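Notes for session 4, February group. These replace the thin little sheet from last year, which several of you found in the shared folder and quite rightly complained about.

## Where we had got to

Last time we finished with a robot that could go to a pose. You gave it a position and an orientation, the inverse kinematics solver thought about it for a moment, and the arm went there (or, in one memorable case, went there by way of the table). That was a good afternoon's work and I was pleased with all of you. Today we ask the arm to do something when it arrives, and that something is to push a lever.

It sounds like a small step up. I thought so too, the first time I taught it, and I set aside twenty minutes. Please bring a drink and something to eat.

The simulation we use is the Ronberg bench, which Itzel Xolalpa put together and which Apolinar Valdovinos has kept alive through two changes of physics engine. You load it with the same launch script as before, only with the scene argument set to `levers`. If you get an empty window, you have the old assets; pull again and ask Aivar Sepp if it still sulks.

## The task, in plain words

The policy receives a short instruction naming one control, such as "move the PUMP lever". It also receives images and the joint state. It must find the right lever, bring the fingertip beside it, push it over, and come away without touching anything else. Pushing the right lever and clipping its neighbour on the way out counts as a failure. Some of you will find this harsh. I'd ask you to think about how you would feel if it were your pump.

We break the job into stages, and I'd like you to keep these names in your code so that we can read each other's work:

1. **Locate.** Estimate the panel pose in the robot base frame, then look up the lever from its label.
2. **Approach.** Move to a standoff point on the correct side of the lever, a little above the panel face.
3. **Engage.** Come down slowly until the fingertip is level with the handle.
4. **Stroke.** Follow an arc about the lever's pivot.
5. **Retreat.** Lift along the panel normal, then go home.

Have a good look at the renders and keep the stage names in your head as you do. We'll argue over which stage each one belongs to when we're all in the room.

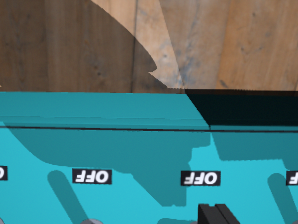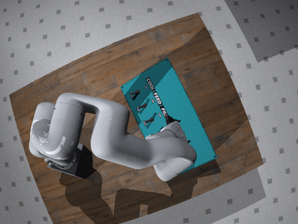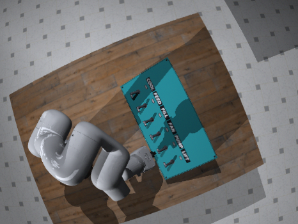
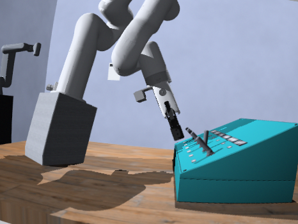 The labels in the overhead views run COOL, FEED, FILL and so on down the panel, and the close view at the top of the set has its OFF lettering in mirror image, so a text reader that copes happily with one of your image streams may be quite lost in another.

## Locating the panel

You have two sensible ways to do this and I don't mind which you choose, so long as you can defend it.

The first is geometric. The panel is a flat rectangle with a fastener near each corner, and four known points on a plane are enough for a pose, provided you can tell which corner is which. That last bit is where people come unstuck. A rectangle looks exactly the same when you turn it through half a circle, and if you match the corners the wrong way round you'll get a lovely low reprojection error and a robot that heads with complete confidence for the wrong end. Use the labels to break the tie. Even one label is enough if you trust it.

The second is learned. Feed the images in, ask for the pose, train on the set of 148 episodes in the folder. It works rather well, but it can be hard to say why it's wrong on the days when it's wrong. If you go this way, please plot your errors against lighting direction before you plot anything else. Shadows have hard edges in this renderer and they fall right across the panel face, and an edge detector, or a network that has quietly taught itself to be one, will treat a shadow boundary as if it were a piece of furniture.

Fulgencio Villaseñor's group did a hybrid last term: a rough pose from the network, polished with the corner points. I've put their write-up in the reading folder. The middle section, on what to do when the arm hides a corner, is worth your time even if you skip the rest.

### A word on frames

I know, I know. But every year at least one good solution fails on a transform that was applied twice or the wrong way round. Name your transforms in full. `T_base_panel` takes a point in panel coordinates and gives it back in base coordinates. If you then write

```
p_base = T_base_panel @ p_panel
```

the two `panel`s sit next to each other and cancel, and you can check a whole chain by eye. If you write `T1 @ T2`, you can't, and nor can I, and we'll spend a cold half hour in the lab together finding that out.

## The stroke

Here's the part I really enjoy. A lever turns about a pivot, so its tip moves on an arc. If you command a straight line, the finger starts in good contact, then slides up or down the handle as it goes, and may well pop off the end before the lever is over. So we plan in the angle of the lever and work out where the fingertip ought to be:

```
def stroke(pivot, radius, theta_start, theta_end, n):
 for k in range(n):
 s = k / (n - 1)
 theta = theta_start + s * (theta_end - theta_start)
 yield pivot + radius * direction(theta)
```

`direction` is yours to write. It returns a unit vector in the plane the lever swings through, expressed in the same frame as `pivot`. Make sure `radius` is a bit less than the full length of the handle, as you want the finger pressing on the side of it with some metal to spare.

Policies in this course run at 10 Hz, with the joint controller running much faster underneath. If your stroke is only five waypoints long then each one is a big jump, the controller chases it hard, and you get an ugly knock at first contact. Give it more points and a gentler start. Pentti Kauppinen has a nice habit of making the first third of any contact motion embarrassingly slow, and I have come round to his way of thinking.

Do also soften the gains across the stroke. You want the arm stiff along the direction of travel and forgiving sideways, so that a couple of millimetres of pose error bends the path a little and does no harm.

## Knowing when to stop

Please don't assume the lever has moved just because the arm has. Read the lever joint angle from the simulator while you are debugging, by all means, but your final submission mustn't use it. On a real panel there's no such luxury. You may use the images, the arm's own joint readings and the estimated contact force.

My suggestion is a small classifier on a crop around the lever, taken after Retreat, when the arm is out of the way. Crops taken during the stroke are mostly gripper. There are 1,374 labelled crops in `data/lever_state`, sorted by lever name, and you're welcome to add your own.

## For next time

Work in pairs. Bring, on one laptop between you:

- a run of all five stages on the FEED lever, with the log turned on
- the same run on LIFT, with no constants changed by hand
- a plot of fingertip position against the planned arc, in the panel frame
- one failure you couldn't explain

The last is the one I look forward to most, so don't tidy it away. Save the random seed with it, or we shan't be able to make it happen again in front of everyone.

Reading: the Joshi notes on contact-rich planning, chapters two and three (the fourth is heavy going and we'll do it together), and the short Burnis handout on camera calibration if your frames are still giving you grief.

The lab is open until six in the evening this month. If the render machine is busy, the launch script takes a `--headless` flag and will write the images to disk; they come out in a folder named after your login, and they do fill up the drive, so clear them out before you go home.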